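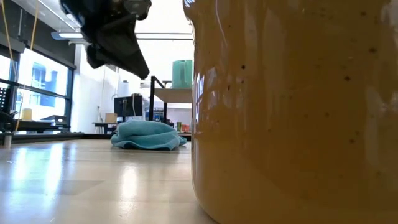
Gripper above the table, with cloth and yellow glazed vessel.

Rurketti Finger Set for Table Cells
Item no. 328
Maker: Stillex

Replacement fingers for two-finger grippers on small arms. The set contains 3 pairs, screws and one hex key. It fits all Flurkton wrist plates made after July.

Changing the fingers
Move the arm up until the tip is free above the table, then switch off the drive. Take away ceramics and other heavy objects from under the wrist. Loosen the two screws on each finger and pull it down straight. Push the new finger until it stops, and tighten the screws crosswise. Run the closing test at 27 percent speed before normal work.

Care
Wipe the fingers with a dry cloth after each shift. Please do not use oil on the tips. We recommend to check the screws every 100 hours.

Spare screws are sold separately by Bondarchuk.
Page updated March 17, 2024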